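Refinishing a plank floor with the furniture still in the house

Forum: Home Repair > Floors and Stairs
Page 1 of 1

tallowbend
Original poster

We have a plank floor in the main room that has gone dull and scratched in the places people walk. The rest of it is fine. The finish is a water-based poly that the previous owner put on, and I was told it was Skutum satin, two coats. I have no receipt or can to confirm that.

I got a quote from a contractor in Drellanstead for a full sand and refinish and it was more than I want to spend on a floor that has bare wood showing in exactly one place, by the back door. So I'm looking at a screen and recoat. My plan is to buff with a 100 grit screen, vacuum, tack, and put down one coat of the same product.

Questions:

1. Is 100 grit too coarse for a recoat? The rental counter gave me that one without asking what I was doing.
2. Can I do half the room, move everything over, and do the other half? I don't have anywhere to put the furniture.
3. What do I do about the bare spot by the door?

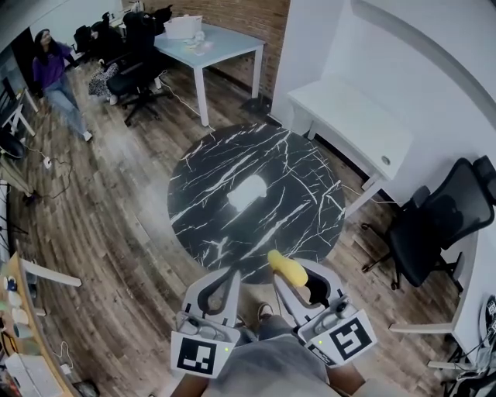 The planks vary a lot in color, some brown and some closer to gray, so I'm hoping a lap line down the middle would get lost in it. Tell me if that's wishful thinking.

ridgepole_9
Reply

It's wishful thinking, but less so than on a red oak strip floor. Lap lines show as a difference in sheen, and sheen doesn't care what color the board is. If you stop, stop at the edge of a board. Run tape along the seam, coat up to it, pull the tape while the finish is still wet. When you come back for the second half, tape the other way. You will still find the line if you get down and look toward a window.

100 is too coarse for this. Use 150 or a maroon pad with sanding strips. 100 leaves swirls and one coat of satin won't hide them.

kettleandawl
Reply

I disagree about the 100. I have recoated three rooms with a 100 screen and there were no swirls in any of them. The trick is a worn screen. Run it on the closet floor or a sheet of plywood for a few minutes before you take it into the room. A new 150 will scratch worse than a used 100.

I agree on the tape.

What I would worry about more is what's been used to clean the floor. If anyone has put down one of those mop-on polishes, the new coat will peel off in sheets no matter what grit you use. Do you know?

tallowbend
Original poster

I've only used a damp mop and the Pridard floor cleaner. I can't speak for the people before us. Is there a test?

kettleandawl
Reply

Yes. Pick a closet or a corner, abrade a patch the size of a dinner plate, wipe it, and coat it. Wait a day, then scratch it hard with the edge of a coin. If it powders or flakes, you have contamination. If it just dents, go ahead. Do a second patch in the middle of the traffic lane too. The corner never got polished as much as the middle did, so a good result in the corner doesn't tell you everything.

sawtooth_mo
Reply

For the bare spot: a recoat will not fix it. Bare wood that has gone gray from water will stay gray under the finish, only shinier. Sand that section by hand to clean wood, with the grain, and stop at the board ends so you don't get a halo. Then two thin coats on just those boards before you do the whole room.

If the stain is black and not gray, it went deep. At that point replace the boards.

tallowbend
Original poster

It's gray. It's in front of the door where the wet shoes go, and it covers part of four boards. I'll try the hand sanding first.

Did the test patches this morning as kettleandawl described. I'll check them tomorrow at 8 a.m. and report back.

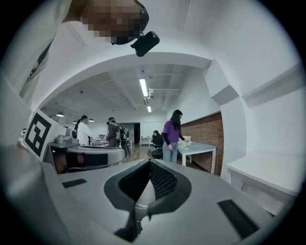
On the furniture, I measured, and everything will fit in one half of the room if I stand the sofa on end. The heavy table is the problem. It's on a single base and I don't want to drag it over a coat that's only a day old. How long before a new coat can take that kind of weight?

ridgepole_9
Reply

Light foot traffic in socks after 24 hours. Furniture after three days if you lift it. No dragging for a week. Rugs, give it two weeks at the least. The can will say something shorter for all of these, and the can assumes a warm dry house.

sawtooth_mo
Reply

I'd go longer than three days on a pedestal table. All of the weight sits on one spot and it will print the finish. Put a square of clean cardboard under it, not a rubber pad. Some rubber pads leave a yellow mark that doesn't come out.

Or carry it outside for the duration. If it rains, cover it with a tarp.

tallowbend
Original poster

Test patch results. The corner is solid. The middle one powdered a little when I scratched it, but it didn't come up in flakes. I did it again an inch over and it dented like it should. I don't know what to make of that.

One more thing: the local store is out of Skutum satin until June. They have the Vilela water-based in satin for 40 dollars a gallon, which is 25 less than what I paid for a gallon of the other one last time. Any reason not to use it over the old coat?
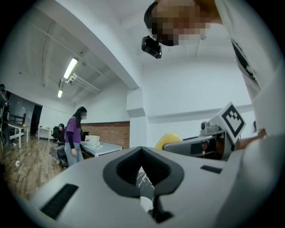
lowgrade_pine
Reply

Water-based over water-based is fine once it's cured and abraded, whoever made it. I've put Vilela over two other brands without trouble. Satin isn't the same from one company to the next, though. Theirs is closer to what others call matte. That matters if you're stopping at a doorway where the old finish continues into the hall.

The powdering is a different matter. I'd clean the whole traffic lane with a proper prep cleaner, rinse it twice, and test again before buying anything.

kettleandawl
Reply

Same advice on the cleaning. Powder in one spot and a dent an inch away sounds like residue in patches, or you scratched it before it was hard enough there. Water-based finish at one day old is still soft in a cool room.

I would not mix brands. It will probably stick. If it doesn't, neither company will talk to you. Wait for June.

ridgepole_9
Reply

Neither company will talk to you anyway. Buy what's in stock, and get all of it from the same batch so both halves match. Stir it, don't shake it, and stir again before you pour the second half.

tallowbend
Original poster

The hall has the old finish, so the sheen would matter to me. I'll clean the lane, redo the middle patch with the Vilela, and put it next to the doorway to compare. If it's visibly flatter I'll wait for June and live with the scratches until then. The boards by the door I'm going to sand this week either way.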